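From: Delia Ledesma
To: padum-users
Subject: Re: [padum-users] Custom stickers gone after the update

Iraís Cortés wrote:

> Updated Padum on my phone last night and my whole sticker
> drawer is blank. The names are there, the pictures aren't.
> The keyboard still offers them when I type, then sends a
> gray square. I had close to everything sorted into folders.
> Is this fixable or do I start over? My sister got four gray
> squares for her birthday and would like an explanation.

Hi Iraís,

Fixable, and please don't start over. I did that in January and lost an evening I'd been saving for something worse.

The stickers are still on your phone. The new version looks for them in a folder called Varkora, and the old one kept them in a folder called Aasen. Why anyone renamed it is a question for Novdale, who have had my email for a while now and must be savoring it.

Go to Settings, then Storage, then Sticker packs, and tap "Rebuild list." Leave the app open while it runs. Mine has 780 stickers and took as long as a cup of coffee, a small one.

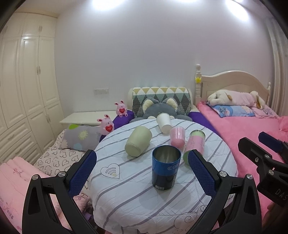 If it stops with error 3018, you have a pack with more than 400 stickers in it. The old version allowed that and the new one sulks. Split the pack in two – long press the pack name, then "Move half" – and run the rebuild again. Your folders should come back in the right order, apart from anything with an accent in the name, which goes to the bottom. I assume you have a few of those.

One warning: don't tap "Clean up" before the rebuild has finished. It sits right under the other button, in the same color, and it deletes whatever it can't find a picture for. At the moment that would be everything you own.

The keyboard needs to be switched off and on again afterward or it will keep sending squares. As for your sister, I'd tell her it was modern art.

Delia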